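Skulwood Forum > Workshop and Home > Seating, Stools and Small Furniture

Thread: Plastic stools for the potting bench, am I crazy for loving them?

fernbucket
Posted 6/20/24

OK so I pot up a LOT of seedlings every year (tomatoes, peppers, way too many zinnias) and I used to do the whole thing standing. My back finally filed a complaint in February and I went out and got a cheap molded plastic stool with four push-in legs. I am in love with it. It weighs nothing, I can hose it off, and when I'm done it hangs on a nail by one leg.

What got me curious is how these things are put together. Flip one over and there's all this ribbing under the seat, and big sockets in the corners for the legs. 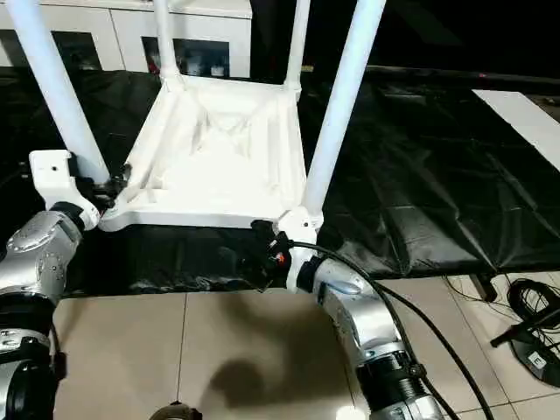 I had a wooden one from Gametti before this, lovely looking thing, and it lasted three summers outdoors before the joints went. The plastic one has been rained on constantly and doesn't care. Anyone else gone this way? And does anybody glue the legs in or do you leave them so they come apart?

toadflaxx
Never glue! Half the joy is knocking it flat for the winter. I push mine in by hand, then sit down on it hard a couple times on level ground. Done.

Chiriac Road Plot 44
going to be the grump here. I've had two of these crack at the corner, both after a winter in an unheated shed. Cold plastic plus a grown man dropping onto it = bad morning. Mine were the Nulitz ones, maybe other makes are better. I'm back on an upturned bucket and I'll stay there.

fernbucket
Oh no, that's a rotten way to start a day!! Were they left in the sun all summer first? I always thought it was the sun that did the damage and the cold just finished it off. Mine lives under the bench so it's in shade nearly all day. I'd still take it over a bucket, the rim of a bucket leaves a groove in me that lasts till supper.

Chiriac Road Plot 44
full sun yes. fair point. but a bucket holds your tools too

mossandmortar
I'm with fernbucket, mostly. I do around 900 plugs each spring for our plant sale and sitting at the right height changed everything for me. Two things I'd add. First, check the legs every few weeks, they do creep out of the sockets on soft ground. Second, the feet sink into wet soil, so I keep a square of old decking under mine. A paving slab works too.

On glue I go the other way from toadflaxx. I glue the two back legs and leave the front ones dry. It still packs down pretty small and it wobbles a lot less.
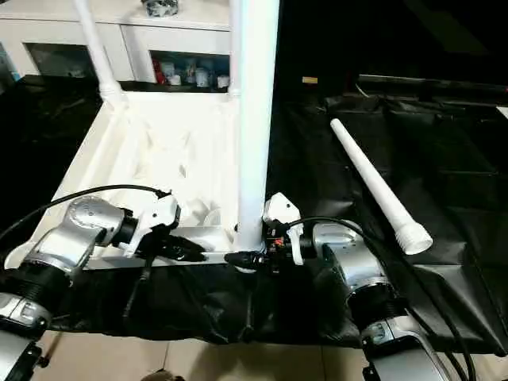 toadflaxx
Two glued and two loose sounds like the worst of both to me, sorry! If one of the glued legs ever splits, you're throwing out the seat with it. A wrap of plumber's tape around the end of the leg takes up the slack and peels off when you're done with it.

mossandmortar
Hm, the tape is a good idea. I'll try it on my second stool before I say any more.

fernbucket
Tape! I have a whole roll of that in the kitchen drawer. Doing it tonight. Also going to beg a bit of decking off my neighbor, because mine sinks like crazy by the rain barrel and I've been propping it up with a seed tray like a fool.

Chiriac Road Plot 44
ok if anyone sees one with thicker corners, post it. not promising anything. the bucket stays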